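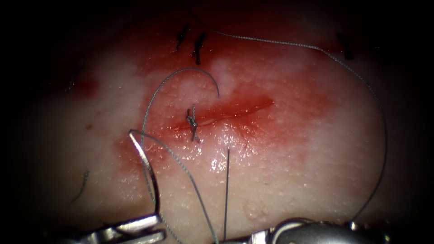 When does the new Palevis sewing café open in Lornwood? Doors open on February 13, 2026, at 10 in the morning, and you don't need to book.

I'm Chaltu Demissie and I've wanted to do this for ages – a proper warm room where you can mend a coat, have a coffee and moan about zips! We've got 600 reels of thread on the wall (my sister-in-law thinks that's too many, she's wrong) and space for all sorts of projects, from curtains to christening gowns.

Mebrat Woldemariam will be teaching beginners at the big table, and Nahom Fikre is running the hand-quilting evenings. Classes last 2 hours and the tea is free.

We raised 3,000 pounds locally to fit the place out, so thank you, Lornwood.

Press are welcome from 9. Ask for me or Abrehet Mamo at the counter.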